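Search the notebook Search
7 min read

Workshop notebook, February

Van with flat battery, third visit

The Darkolell van is back. Same complaint as before: starts fine all day, left overnight at the yard in Kellomton, dead in the morning. Not every morning. The driver's note says it has happened after rain and also on dry nights, so I am not going to read anything into the weather.

History, so it is all in one place. First visit, battery was low, charged it, tested it, alternator charging normally, no draw worth mentioning, sent out. Second visit, battery replaced on the strength of its age. That was a fair call at the time but it did not fix anything, and the customer has now paid for a battery and still has a van that won't start. I want to find it this time before it goes anywhere. Bay two is free until the brake job comes in, so it can sit.

Started with the battery again even though it is nearly new. Label says 700 CCA, tester says 607 after a full charge and a rest. A bit down on where I would like it, but a battery that has been run flat a few times will lose something, and it is still a pass. It is not the reason the van is dead in the morning. Terminals clean and tight. Ground strap from battery to body is good, and so is the one from engine to body; checked both for voltage drop while cranking and got next to nothing. Charging voltage fine at idle and with everything switched on.

Draw test, first go. Hood open with the latch clicked shut with a screwdriver so the van thinks it is closed. Driver's window down so I can reach in without opening a door. Both cab doors shut, side door shut, rear doors shut. Locked with the remote, then took the remote and the spare and put them in the office drawer. Last time the key was left on the bench next to the van and I am not certain that was far enough away. Write it on the board: keys go in the office for any draw test.

Used the clamp on the negative lead to avoid breaking the circuit and waking everything up. Zeroed it twice. Current started high as you would expect, dropped in steps as the modules went off, and after 8 minutes it had settled at a low figure, well inside what a healthy van should pull. Left it through lunch. Still low. So on that test there is no fault, which is what we found on the first visit too.

Left the clamp on with the logging meter for the night. This is what we should have done at the start. The meter was set to take a reading every so often and hold the peak. In the morning the van started, a little lazily, and the log showed it had sat low for a good part of the evening and then stepped up to 200 milliamps and stayed there until I came in. No slope, a clean step, and it never went back down. I unlocked the van and locked it again, and once it had gone to sleep the draw was back to the low figure.

So there is a fault, it is intermittent, and something is being switched on as opposed to leaking. I would expect corrosion or a wet connector to wander about more than that.

Went over the list of what could come on by itself:

- Glove box and cargo lights. The load area lamp is an LED strip someone has fitted after the factory. Small draw.
- Radio. It does hold on for a while after lock, but then it goes off.
- Tracker. Wired in by the leasing people, own fuse, wakes up to report.
- Side step and side door wiring. The step is an add-on, with a relay behind the trim.
- Heater blower relay. Has been a problem on older ones of this type.
- Reverse alarm. Only live with ignition.

The tracker was favorite with everybody in the shop, me included. I pulled its fuse and left the van a second night. The step in the log came again, at a different time, and to the same height. So the tracker is cleared and I have put its fuse back. It would have been easy to pull that fuse at the end of the second visit and send the van out with a note blaming the leasing people, and I am glad we didn't.

Next was waiting for it to happen while somebody was here. It would not do it in the daytime for love nor money. Tapped every relay in the box with the handle of a screwdriver, wiggled the harness by the bulkhead, slammed the side door a good few times. Nothing.

Then I thought about the heater. The shop is warm by the afternoon and cold once the heating goes off in the evening, and the yard is colder again. Pushed the van out the back door into the shade, let it cool right down, and locked it up with the meter on. It was getting on for five o'clock when the current stepped up. I did not touch the van. Went in through the open window with the meter leads only and measured across the top of each fuse in the cab box, millivolts, looking for anything with current through it. Do it this way and leave the fuses in. If you pull them you wake modules or you knock the fault off, and then you are back to waiting.

All the fuses in the cab box read zero apart from the ones I expected. Same in the engine bay box. That left the small auxiliary box under the passenger seat, which was not on the diagram I had printed, and one fuse in there had a reading on it. It feeds the side step.

The relay for the step was faintly warm to the finger, and the ones next to it were cold. With a light squeeze on the cover it clicked and the draw fell away at once. So the contacts were hanging, or the coil was being held. Checked the trigger wire at the relay base and there was no voltage on it, which points to the contacts and not to the door switch.

Opened up the old relay on the bench. One contact is pitted and has a little raised burr on it. There is also green staining on one of the pins and the same on the matching terminal in the base, and I think water has been getting down the seat bolt hole. The carpet under the seat mat was damp. I am only going on what I found with the mat up, so I can't say how long it has been like that.

Why the contacts would close by themselves with no trigger I am less sure. My best guess is that they are not closing by themselves at all: they stick after the door has been used, let go for a bit as the relay settles, and the step module then wakes and latches when it sees the supply flicker. The step in the log fits with the module being awake. I have not proved that and I am not going to spend the customer's money proving it.

Parts. The relay is a common one but the base is not, and the base wants changing with the terminal in that state. Edness had neither this morning. They can get the base from their other depot. I rang Ó Riain across town as well and they had a used base complete with tails off a scrapped van, which I would sooner not use for the sake of one day. Ordered new from Edness, both parts, plus a grommet for the bolt hole.

For now the step fuse is out and the van is logging again tonight with everything else as the customer would leave it. If the log stays flat until morning I am satisfied we have the right circuit. I would like two flat nights with the new relay in before it goes back, and I have told the customer that. They were fine about it. They have a spare van this week.

Billing. I don't think we should charge the full time on this. The overnight log ought to have been done on the first visit and the diagnosis would have been a day's work. Suggest we bill the parts, the repair, and one session of diagnosis, and carry the rest. The battery was not faulty enough to need replacing as far as I can tell from the old test slip, so that is another conversation, and I will leave it for the office.

Things to change here:

The draw test sheet needs a line for keys in the office and a line for hood latch closed. It also needs a box for how long the van was left, as "no draw found" means very little without it.

The logging meter lives in the diagnostic cart from now on, with its charger. It took me a good while to find it and the battery in it was dead, which got a laugh.

Print the auxiliary box diagram for this model and put it in the folder. It is in the body builder's section and not in the main wiring section, so that is why it did not come up when I searched.

The clamp drifts if you leave it near the battery charger. Zero it with the charger unplugged.

To do when the parts land: dry out the carpet properly, seat out if need be, clean the bolt hole and seal it, fit base with soldered and sleeved joints, move the relay up onto the bracket so it is not sitting at the lowest point of the box. Check the side door switch while the trim is off.

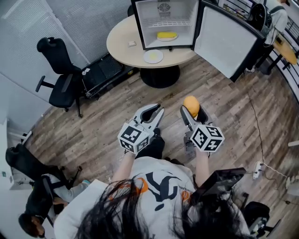
Also check the step motor itself for current when it runs, in case a stiff pivot is what pitted the contact in the first place. Grease is on the top shelf.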